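Notes from the kitchen staff meeting, Hornus canteen, October

Bianka Dobos opened a little after 3, thanked everyone for staying on past the lunch shift, and said there was cake (there was, and it was very good).

1. The robot arms

Oskari Salminen from Simico went over the plan once more for those who missed September. The two arms will take over the dish rack and the counter by the microwave, and the practice runs are still being done in simulation. We serve 600 lunches on a full day, and he was kind enough to say he now understands what that does to a person's wrists! The rack in the simulated kitchen is still empty, and several of us asked to see it with our own plates in it.
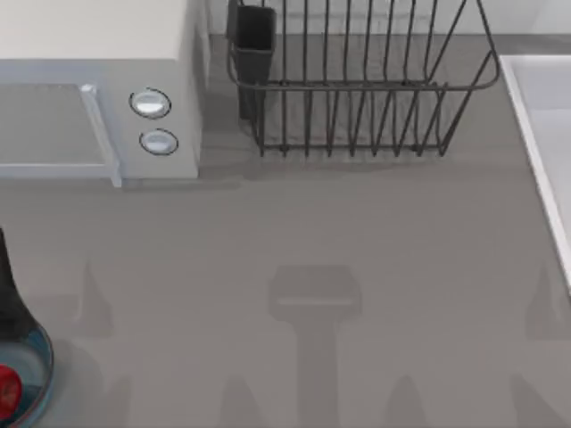 2. What changes for us

Bianka promised that no hours will be cut before spring, and she will put it in writing. The early dish shift becomes a prep shift, same pay. Misis asked who gets called when an arm stops in the middle of lunch, and we talked about that for quite a while. Oskari will bring a phone list.

3. Training

Two afternoons, paid, sign-up sheet by the lockers.

Closed at 4:15.

11 shares | 3 comments

Kiiskinen: Can the night crew sign up too?
Bianka D.: Yes, please do!
Misis: Still waiting on that phone list :)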